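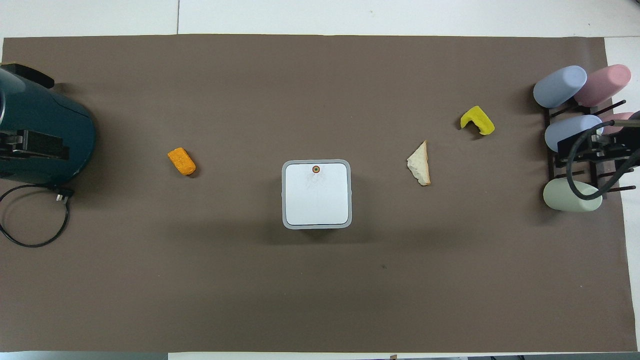
Food > Small makers > Interviews
Last updated: August
By staff writer, August

The woman behind Nimcombe pickles is late and so am I. Coffee first. She started with 3 jars on a neighbor's porch. "Plain dill. Too salty. People bought them anyway."

Last year, 3,000 jars. Still no ads. She sells at the Mundow market and thru two delis, and the beets go first every time. 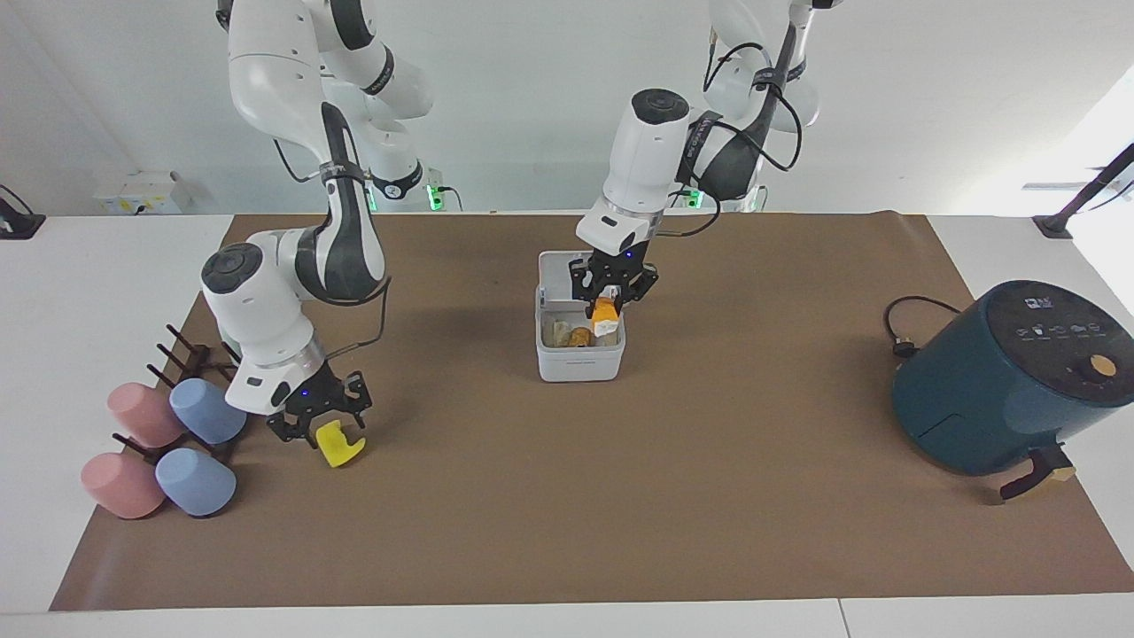
Why no vinegar in the dills? "It's a ferment. Salt, water, wait. I dont rush it." Garlic from one farm, always the same one. Bad year for cucumbers, she says, too much rain in June.

A bigger kitchen? Maybe. "I'd need to hire, and I like the quiet." Next up is a hot carrot, 2 sizes, on sale at the market by fall.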